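Villgate Arcade: Retail Units to Let

Dodport, harbor side
Ground floor and mezzanine
Available from July

Villgate Arcade is a restored row of merchant houses converted to shops, studios and small restaurants. The current release covers 18 units along the inner lane, between the Sinaga Street gate and the old customs yard. The original brick fronts and timber doors have been kept — new glazing sits behind them, so tenants can close up without covering the facade.
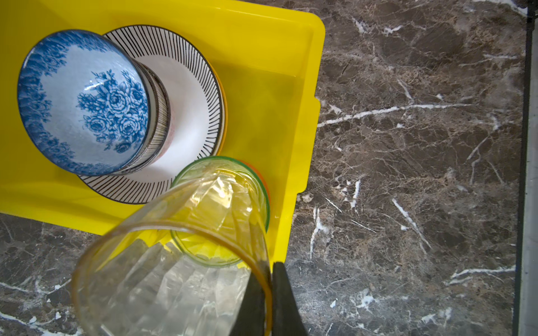
Each unit comes with water, three-phase power and a rear service door. Food tenants may connect to the shared extraction system, subject to approval of the kitchen layout. Signs must fit the bracket above the door. Deliveries use the yard entrance before 10 a.m.

Total lettable area: 3,935 square feet
Parking: 70 spaces, shared with the customs yard
Lease term: three or five years
Fit-out period: six weeks, rent free

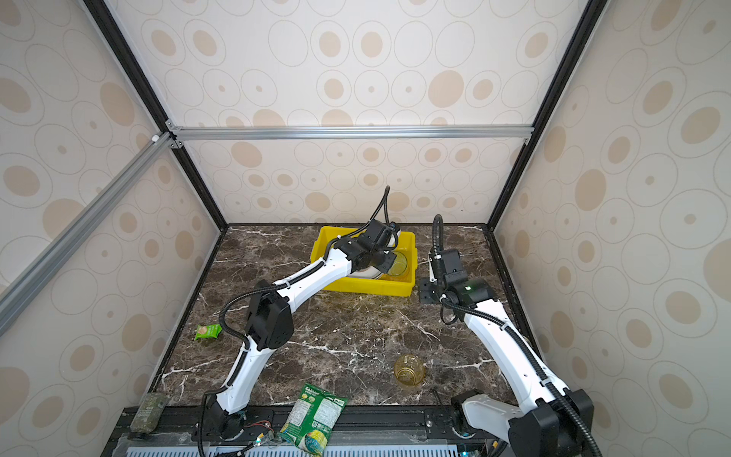 Yellow tray with a plate and a glass cup on a marble-patterned tabletop.

Unit 17 is a corner unit with doors on two sides and may be combined with its neighbor. Mezzanine space is let separately.

Lettings are handled by Tendmont. Ask for Doğukan Işık to arrange a viewing or request floor plans.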